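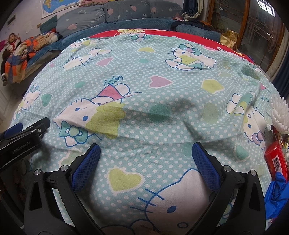
Visit to the Skosent Manipulation Group, Killasdale

In March, two members of the Pernach regional training office visited the Skosent research group at its Killasdale site. The purpose of the visit was to learn how the group gathers examples of household tasks and what its first results on cloth handling show. The delegation was received by Kerttu Jääskeläinen, who leads the data work, and Anas Helmy, who is responsible for model training.

Ms. Jääskeläinen opened with an account of the method. People carry out ordinary chores with hand-held grippers, and a camera on the gripper records each attempt. The recordings are then used to train a policy for a robot arm with the same type of fingers. Bedding and other large pieces of cloth receive particular attention. A duvet cover has no fixed shape, its edges are often hidden in folds, and a busy print can make a crease hard to tell from a line in the pattern.

The group records in lived-in rooms as well as in its own laboratory. Earlier models trained only on plain sheets over a bare bench did poorly when the background changed.
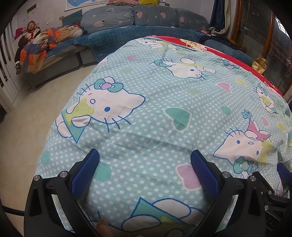

Mr. Helmy then presented the current figures. The cloth collection held 1,474 attempts at the time of the visit, of which 947 had passed review. Attempts are set aside if the fingers leave the view for too long or if the two grippers cannot be matched in time. He noted that adding more rooms had improved grasp selection more than adding further attempts in the same room, and that the group expects to publish this comparison once it has about 1,000 reviewed attempts.

Questions from the delegation concerned operator training and consent in private homes. New operators complete 2 supervised sessions before recording alone, and households may withdraw their material on request. The finding on room variety has so far been tested on one arm only. A repeat on the arm at the Cisneros site is planned, and the office has asked to receive those results.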